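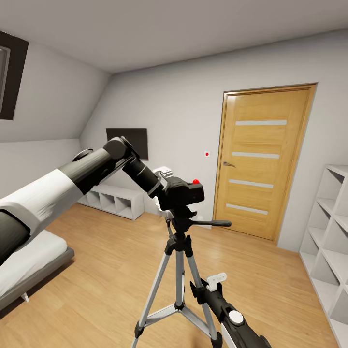
By Brodie Lockyer, Kavum planning team

Ultham 4 went out to all partner sites in November, and most of the work in it is in the two-arm planner. The old version planned one arm, froze the result, and then planned the other arm around it. That was fine over an open floor. Put something with thin legs between the arms, like a tripod, and the second arm often had nowhere left to go.

The new planner treats both arms as one problem. It is slower to start – the first plan after loading a room can take a few seconds – but it gives up far less often. We ran 3000 simulated starts before release. The old planner failed to return a path in 573 of them, and those are now our standard regression set. Please run it before sending in any change to the collision code. 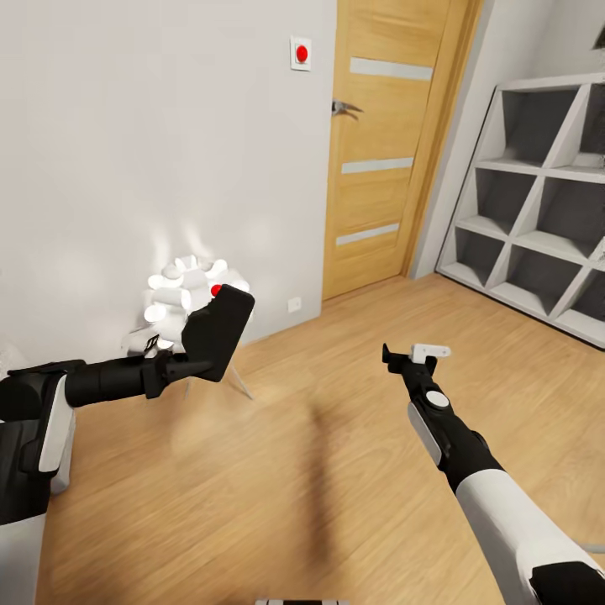 Do existing task files need to be rewritten for the new planner?

Most task files will load as they are. The exception is any file that sets arm order by hand. Remove that line, or the loader will stop with a warning.

The other change is in Gasser, our perception module. It used to keep the last good depth reading for any part of the room that went out of sight, with no limit on how long. Old readings now expire and the planner is told that the space is unknown. 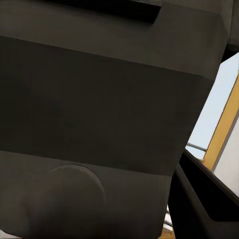 Self-filtering is still the weak part of Gasser. The filter removes the robot's own links from each view before the map is updated, and its margins were set for views where an arm takes up a small share of the picture. When a dark gray link covers most of the view and only a strip of pale blue wall and a yellow beam shows at the right, there is very little left to match against. Widening the margins throws out that strip too. Fumance, the log viewer, now flags these views so they can be pulled and checked by hand. Send flagged logs to the planning team with the task file attached.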